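Section 4. Setting up the refill alarm and daily use of the Kevlow bidet seat

Before you begin, make sure the seat is mounted and both bolts are tight. If the seat slides when you push it from the side, go back to Section 3 and tighten the bolts from under the bowl.

You will need:
The T-connector and washer from the small parts bag
The braided hose
An adjustable wrench
A towel and a small bucket

4.1 Connecting the water

1. Turn the shutoff valve on the wall clockwise until it stops.

2. Flush the toilet and hold the handle down until the tank is empty. A little water will stay in the bottom of the tank.

3. Put the bucket under the tank and unscrew the supply hose from the tank inlet.

4. Place the washer inside the T-connector and screw the connector onto the tank inlet by hand. Do not use the wrench on plastic threads.

5. Screw the old supply hose onto the bottom of the T-connector.

6. Attach the braided hose to the side outlet of the T-connector, then to the inlet on the right side of the seat. Tighten by hand, then give each metal nut a quarter turn with the wrench.

7. Open the shutoff valve slowly. Wait for the tank to fill and wipe every joint with a dry tissue. If the tissue picks up water, close the valve and tighten the joint again.

CAUTION: Connect the seat to the cold water supply only. Hot water will damage the inlet valve and can cause burns.

CAUTION: Do not reuse an old washer, even if it looks fine.

4.2 Turning on the power

1. Plug the seat into a grounded outlet with ground fault protection. Do not use an extension cord.

2. Press the TEST button on the plug. The light should go out. Press RESET and the light should come back on.

3. Wait for the seat to beep twice. The power light on the side panel turns green.

If the light blinks red, unplug the seat, wait one minute and plug it in again. If it still blinks, see the fault codes in Section 7. Code 429 means the seat is not getting enough water – check that the shutoff valve is fully open before calling for service.
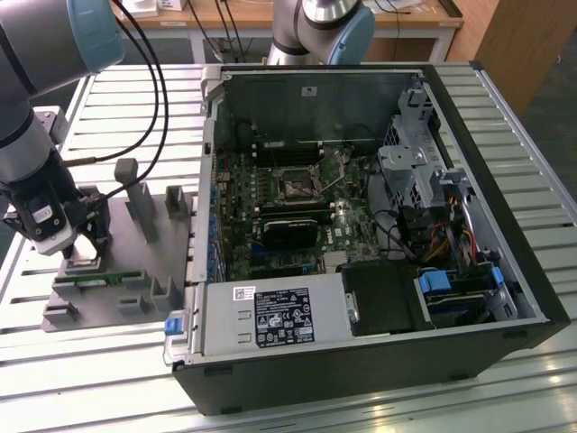
4.3 First wash

The spray will not start unless someone is sitting on the seat. For the first test you can cover the seat sensor with your bare forearm. Hold a towel over the bowl to catch the spray.

1. Cover the sensor and press REAR on the side panel. The nozzle rinses itself, then moves forward. This can take longer the first time while air leaves the hose.

2. Press the plus and minus keys to change the pressure. There are 4 levels. Start with the lowest.

3. Press STOP. The nozzle pulls back and rinses again.

NOTE: Some spitting and uneven spray is normal during the first few washes.

4.4 Setting water and seat temperature

1. Press WATER once to see the current setting. Press again to move through off, low, medium and high.

2. Press SEAT and set it the same way.

3. To save your settings, hold WATER until you hear a long beep.

CAUTION: Set the seat to low or off for children, older adults and anyone with reduced feeling in the skin. Sitting on a warm seat for a long time can cause a mild burn even when it does not feel hot.

4.5 Refill alarm for the deodorizer

The carbon filter is good for 1000 uses. The seat keeps the count and the filter light turns orange when the filter is due.

1. Press the tab under the left side of the seat and slide the filter tray out.

2. Drop the old filter into the household trash. It cannot be washed.

3. Put in the new filter with the arrow pointing up and push the tray in until it clicks.

4. Hold FILTER until the orange light goes out.

Replacement filters are sold under part number 1104. Filters made for the older Gidmont seat are the same width but thicker, and the tray will not close on them.

4.6 Daily care

Wipe the seat and lid with a soft damp cloth. Dish soap is fine if you dilute it. Do not use bleach, toilet bowl cleaner or scouring pads on the seat. If you use bowl cleaner in the toilet, flush it away within three minutes and leave the lid up for a while – the fumes can get into the seat and damage the electronics.

Clean the nozzle once a week. Press CLEAN while nobody is seated and the nozzle will come out without spraying. Brush it gently with an old toothbrush, then press CLEAN again.

If you will be away for more than a week, close the shutoff valve, unplug the seat and drain it as described in Section 6.

Section revised 5 Mar 2021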